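Chapter 4
Storing Parts Between Steps

In this chapter
Why parts wait, and where
Open shelving and its uses
Keeping one kind of part to one level
Empty space on a shelf
Labels and part cards

Most of the time a part spends in a workshop, it is doing nothing. It has come off one machine or out of one carton, and it is waiting for the next person to need it. Chapter 3 followed a part through the steps where work is done on it. The subject now is the waiting, and the shelves where the waiting takes place.

Beginners tend to think of storage as something that happens at the back of the building, in a locked room with a counter. That kind of storage exists, and Chapter 7 deals with it. The shelving discussed here stands out on the floor, close to the bench, and holds only what the bench will use soon. In this book it is called line-side shelving. Some shops call it a parts rack, and the older hands at Godano, where several of our examples come from, call it the larder.

4.1 What goes on a line-side shelf

A good line-side shelf is open at the front. It has no doors or drawers. A worker should be able to see what is there from a few steps away and pick it up with one hand. Small items such as screws and washers go in bins, which are treated in Chapter 5. Larger pieces can stand directly on the shelf surface, provided that they are stable and that their finished faces will not be scratched.

Sorting by level is the simplest method, and for a short list of parts it is usually enough. Each level is given to one kind of part. Machined metal pieces might have one shelf and molded trays another. A worker who has learned the arrangement reaches for the level first and the part second.

Bright shelf surfaces help with this. Black plastic on yellow is easy to find, and so is bare metal. Dark parts on a dark shelf are easy to miss, especially late in a shift, and they are often reordered by mistake while the first lot is still sitting there. 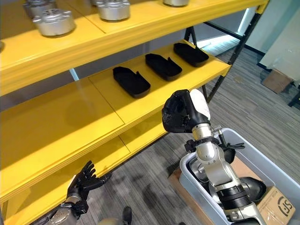
4.2 Empty space

A shelf with room left on it is often taken as a sign of waste. Managers walk past, see a bare level, and ask for the unit to be filled or removed. Before agreeing, it is worth asking what the space is for.

An empty place on a line-side shelf can mean several things. The parts may have been used and the next lot has not arrived. The place may be held for a product that is built only in certain months. Or the shelf may simply be too big for the job. Without a label, these cases look the same.

When Demetrio Montoya laid out the assembly area at Kestthorpe, he marked every place on every shelf with a part card, including the places that were to stay open. The open ones carried a card reading HOLD and the name of the product. Within 2 months the questions about bare shelves had almost stopped – and so had the habit of parking coffee cups and gloves there.

Low shelves need special thought. A worker has to bend to reach them, so they should be given to parts that are picked only now and then. Heavy items are a separate matter and are covered with lifting in section 4.5.

4.3 How much to keep out

The usual rule is to keep enough on the shelf to cover the time between two deliveries from the store, plus a small reserve. If a bench uses 12 trays an hour and the cart comes every 60 minutes, the shelf needs 12 trays and the reserve. Anything more belongs in the store.

Ronja Rønning, who planned the storage at Rindside, sets the reserve by walking the route with the cart herself. Where the route is short and clear, she allows very little. Where the cart must pass a loading door, she allows more.

Before going on to section 4.4, choose a shelf in your own shop and write down what each level is meant to hold. Then go and look at it. Keep both lists, as they will be used in the exercise at the end of the chapter.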